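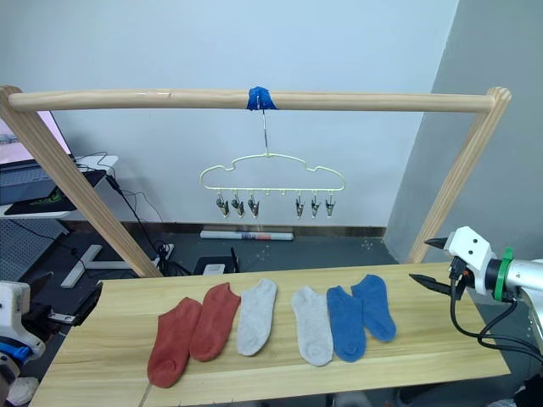
Red, grey and blue ankle socks on a wooden table.

How do clothes get their colour?

Look at the clothes you are wearing today. Most of them did not start out that colour. Cotton is creamy white when it is picked, and sheep's wool is usually white, brown, grey or black. To make a red sock or a blue jumper, somebody has to add a dye.

What is a dye?

A dye is a coloured substance that sinks into a material and stays there. Paint is different. Paint mostly sits on top of things, like icing on a cake, and it can crack or peel. Dye gets right inside the thin threads, which are called fibres.

Dyes from plants and insects

For thousands of years, all dyes came from nature. Red often came from the roots of a plant called madder. Yellow came from a plant called weld. Blue came from woad, which grows in Britain, or from indigo, which grows in hotter countries.

Some dyes came from animals. Cochineal is a bright red made from tiny insects that live on cactus plants. A purple dye was made from sea snails. It took a huge number of snails to make a little dye, so purple clothes cost a lot of money and were worn by rulers and rich people.

Making it stick

Many plant dyes wash out easily if they are used on their own. Dyers fix this with a substance called a mordant. The word comes from a French word meaning "biting". A mordant helps the dye hold on to the fibres. Alum, a kind of salt made of small white crystals, has been used as a mordant for a very long time.

Indigo does not need a mordant. Cloth comes out of an indigo bath looking yellowish green. Then the air gets to it and it slowly turns blue.

A lucky accident

In 1856 a student in London called William Perkin was trying to make a medicine. He was 18. His experiment went wrong and left a dark sludge in the flask, but when he cleaned it out he found it made a strong purple. He called the colour mauve. It was one of the first dyes made in a laboratory, and soon chemists were making many more – greens, pinks, blacks and bright blues. Most clothes in shops today are coloured with dyes like these.

Why do colours fade?

Sunlight slowly breaks dyes apart. That is why curtains can be paler on the side that faces the window. Washing can also take away dye that is loose, especially from new clothes. If a new red T-shirt goes in with white things, the white things may come out pink.

Words to remember

Fibre – a very thin thread
Mordant – something that helps dye stick to cloth
Fade – to become paler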